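We use cookies to keep this site working and to remember your preferences. Accept all / Manage settings

Finally sorting the desk corner. I have been putting this off since we moved to Brirbridge, and the pile of boxes had reached the point where I was walking sideways to get to the window.

Rule for this round: everything that lives on the desk has to earn it. Everything else goes in the drawer, the wall unit or the donation bag.

The desk is the white Honorato. It cost me 95 dollars secondhand and the top has a curved edge, so clamp lamps don't grip it. I tried two and gave up.

The drawer was the worst part. Old chargers, dried-up pens, a sewing kit with no needles. I pulled all of it out onto the floor and threw away more than I kept.

What went back in is mostly paper and light-colored stuff I use every week. Packed tight, but it closes if I push from the middle.

Someone asked about the wall unit. It is a Planska, white, built in. The cubbies are staggered, so you lose the neat rows but tall things and short things can sit near each other. It was 600 with fitting, the most I have spent on anything in this room.

I did think about open cubbies all the way up. Glad I didn't. The arched doors with the ribbed glass hide things well enough – you get a bit of gray and no clutter.

Cubbies are staying close to bare for now. Last place, I filled every shelf in the first month and then had nowhere to put anything.

Where it stands at 4 in the afternoon, drawer still open: 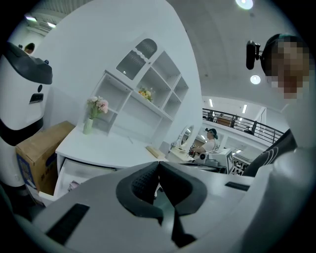

Lamia Home Notes – Issue 113

Pink flowers stay on the left side of the desk. The pale green vase is narrow, so it takes up almost no room. The yellow ones get a cubby to themselves.

Round mirror is at the right end on its stand. I might move it in November when the light changes.

The little wooden block doesn't have a job yet. I keep picking it up to put it away and then leaving it on the desk.

Cardboard box still has to go. I want to flatten it tonight if I can find the box cutter, which was in the drawer this morning and now is not.

Next up is the closet – separate thread for that.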